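Open day at Kallden hall draws a full house for robot arm demonstration

2022-07-29 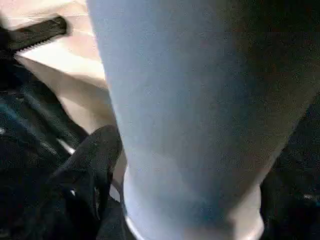
Visitors could have stood at the bench all afternoon, according to Munum, and the people nearest the rail more or less did. The company had set up the demonstration with a single arm handling cups and other household items, and it asked guests to keep their questions for the short breaks between runs. Few managed to wait that long. By the second session the staff had given up on the rule and were answering while the arm worked.

The open day was held at the Kallden hall, the former furniture warehouse on the east side of Prosgate that Munum has leased since spring. Doors opened at 10 in the morning and closed at 4. Entry was free, but places at the bench had to be booked, and all of them had been taken a week ahead. The company counted 1,239 visitors at the door, including people who came only for the displays in the front part of the building.

Munum builds software for robot arms that sort and move mixed goods. Its customers so far are small packing firms and one returns depot, where items arrive in no set order and often without a box. The arms themselves are bought in. The grippers are made by Tsolakis, a machine shop two streets away, which had its own table at the event and let people handle sample parts.

Each session at the bench ran for 25 minutes. An operator first showed how an item is picked up by hand control, moving the arm slowly with a pair of handles. The same kind of item was then left for the arm to handle under its own program. A screen to the side carried the view from the small camera on the wrist, so that people in the back rows could follow what was going on between the fingers. The view is close and fairly dark, and a cup can take up most of it. Several visitors asked whether the arm could see anything else at that point. The operators said a second camera above the bench covers the wider area, and that the wrist camera matters most in the last stretch before the fingers close.

Cups were picked for the day on purpose. They taper, so a grip that holds well near the rim can slide lower down, and they come in enough shapes that a program written for one will often fail on the next. The company said its training set for drinking cups and beakers now stands at 1,577 recorded pickups, all of them done by hand control in the Kallden hall over the past months. Plates and bowls have far fewer. Bags and soft packs are a separate job that is still at an early stage and was not shown.

There were failures in front of the public as well. In the first session the arm let a beaker go too soon and it rolled off the bench. In the third, the program stopped by itself with the fingers open and had to be started again, and the session ran over. Munum kept a tally on a whiteboard next to the screen. At closing time it showed 59 successful moves. Misses were written up in a second column, though the company said it would check that column against its logs before giving out a figure.

Speed was the most common complaint. Seen from the rail, the arm is slow, and a person clearing the same bench would be done long before it. The operators did not argue the point. The arm was running at reduced speed for the open day under the hall's safety plan, they said, but even at full speed it falls well short of a trained packer on mixed goods. Customers use it mostly for evening and night hours, when the benches would otherwise stand idle.

Jobs came up too, mainly at the question period after lunch. One visitor from a packing firm wanted to know how many people a bench like this replaces. The company answered that none of its customers has cut staff over it so far, and added that it has no say in what they do later on. A few people in the room were plainly not satisfied with that – the exchange went on for some minutes before the next session was called.

At the Tsolakis table the talk was about wear. The shop had laid out new and used finger parts side by side, along with the cutting tools for them. Fingers with fine teeth hold better on smooth items but pick up dust and need cleaning. Flat ones are easier to look after and leave fewer marks. Most customers end up ordering both kinds, the shop said, and changing over takes up to 5 minutes with a hex key. Visitors were allowed to try it on a spare gripper fixed to a board, and there was a line for most of the afternoon.

The front part of the building had posters on the work, a coffee stand and a corner where children could steer a small tabletop arm over a sheet of paper with a marker in its grip. The drawings were pinned up along the wall. Parking was a problem from late morning on. The lot behind the hall filled up within the first hour, and cars were sent on to the lot at the Prosgate swimming pool, a ten-minute walk away. Some visitors missed their booked session that way and were given standing places at a later one.

Local schools had been offered their own session before the public opening, but the date fell in the summer break and too few groups signed up. Munum now plans to run that session once classes have started again. Schools can write to the Kallden hall office for a place, and the company will cover the bus within Prosgate. Groups are limited in size, as the area behind the rail is small.

A second, smaller evening is set for late August, when the hall will be open to firms that want to bring their own goods and see them tried at the bench. Items should be clean, unbroken and no heavier than two pounds. Glass and anything with a blade will be turned away at the door. Each firm gets one slot, and the results go to that firm only. Sign-up is by form at the front desk or through the Munum website.

For the general public, no further open day is planned this year. The bench can be watched through the street window of the hall on working days, when operators record new pickups from morning until early afternoon. The side screen with the wrist view will be turned toward the window during those hours.

Lost and found: a gray umbrella, a child's jacket and a set of keys were left at the coffee stand. They can be picked up at the front desk.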